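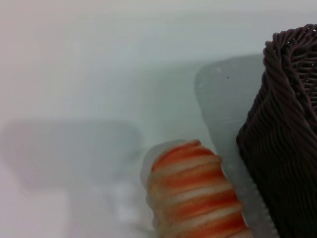 A dark brown woven basket with a braided rim.

Basket weaving is back at Candedell!

We've been asked for this one over and over, so we're thrilled to say the fall weaving evenings are on again in the upstairs room at Candedell, starting 10/21/23. There are 20 places, the same as last time, and the spring course filled up fast, so put your name down early if you missed out then.

You don't need to have made anything before. The first evening goes on bases, which is the fiddly part (expect to undo yours at least twice, everybody does), and after that the sides go up much faster than you'd think. By the third evening most people are on to borders and handles, and the room gets wonderfully quiet. Each session lasts 90 minutes, with tea at the halfway mark.

Willow is coming from Rundari again, already soaked and sorted by length. We'll also have some seagrass cord and paper cord for anyone who finds willow hard on the hands. Bring an old towel, a pair of garden clippers if you own some, and an apron. Bodkins and weights are all here.

The fee is $32 for the whole course, materials included. Members of the Plaltisora craft circle can pay in two parts.

And there's more to look forward to! In December we're planning a table of finished baskets at the Ríos winter market. It's entirely up to you whether yours is for sale or just there to be admired. Lopsided ones are very welcome, and last year's most popular piece was an egg basket with a serious lean.

To sign up, use the sheet by the front desk or call extension 2879.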